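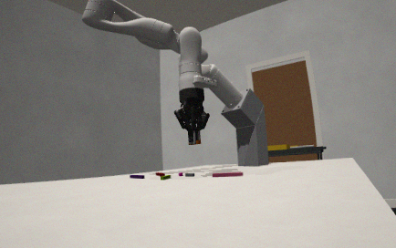
Week 3 handout: reading a river map

Last time we got as far as contour lines, so I'll pick up there. If you've still got the Neris sheet, dig it out, as I'm using it for everything today (spares are on the desk by the door).

Start with the blue lines. A thin one is a stream, a thick one is a river, and a dashed one only runs for part of the year. I always get muddled by the dashed ones near Vositz, where a footpath runs right alongside – look at the colour before you decide!

Now the direction of flow. Find where a contour crosses the water and you'll see it bend into a V. The point of the V faces upstream. Try it at the 770 metre line first, then follow the river down to the bridge at 379 metres, where the valley opens out and the Vs get much wider and harder to spot.

For next week, please trace the Gurkley brook from its source and mark every place another stream joins it. Pencil only. Then read chapter 12 of the course book, but skip the part on tides – we'll do that after the break.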